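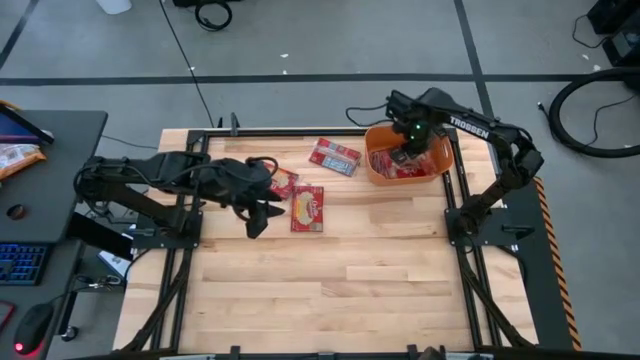
Woven wheel roses are the stitch I reach for when a corner needs filling fast, and I love how forgiving they are! You need an odd number of spokes, so five is perfect. Before you start, clear a good stretch of table and get your threads out where you can see them. A plain orange plastic bin like the one on the wooden tabletop is great for skeins, and I like to leave two or three colors lying next to it while I make up my mind.

Draw a small circle with a washable pen and mark the center. Thread a crewel needle with two strands of cotton (I used Arneo 456, a dusty coral) and stitch five straight lines from the edge to the center, spaced like a star. Fasten off on the back.

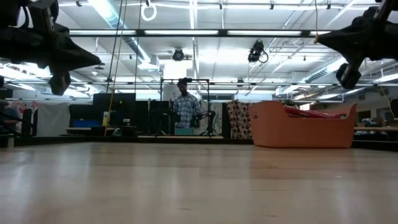
Photo: Silvan Stöckli

Now switch to a blunt tapestry needle and four strands. Come up right beside the center, then go over one spoke, under the next, over, under, and keep going round. Don't pierce the fabric – you're only weaving through the spokes.

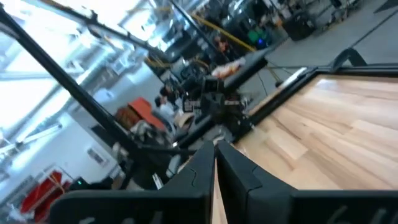
Pull the first two rounds snug so the middle closes up, then relax. Loose outer rounds give you those lovely puffy petals, and if the thread twists a bit, even better.

Keep weaving until the spokes are completely hidden, then take the needle down under the last petal and tie off.
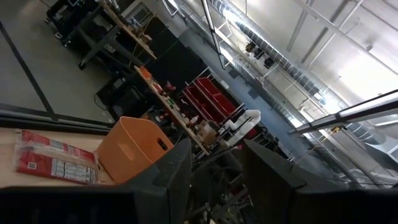 For a two-tone rose, start with the darker shade and change after the third round. I've been putting these all over my Rimthorpe pillow – next up are leaves in lazy daisy!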